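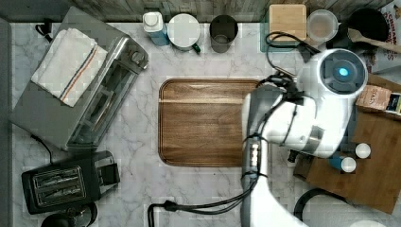
Forums > Home Automation > Kits and Reviews > Findeck kitchen arm
Reading time: 2 minutes

carter_gill
Hello all! I've been trying the Findeck arm on the worktop, and I must say I'm rather fond of it (my wife less so). The wrist camera is the part I'd pay for, though anything too near the fingers does smear. 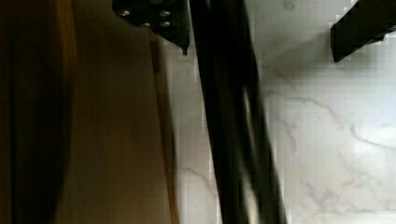

Reply 2: shirley_desjardins
Lovely to see one in a proper kitchen, Carter, but I can't agree on the camera! I had the Dreteo for 3 months and its picture was far kinder. Does yours cope with shiny handles? Mine sulked at anything with a glint.

Reply 3: carter_gill
Fair point, Shirley, and I'll grant you the Dreteo is the prettier machine. Have a look at my bar handle, though. I think that's plenty clear enough to work from.

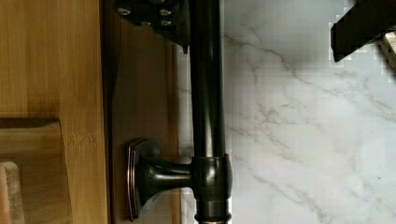 Wrist view of the bronze bar handle, marble to the right.

Reply 4: shirley_desjardins
Better than I expected, I'll admit. Still too dear for me, bless it.

Recent threads
Bélanger gripper pads: worth it?
Trukarton starter kit, first thoughts
Tidy ways to run cables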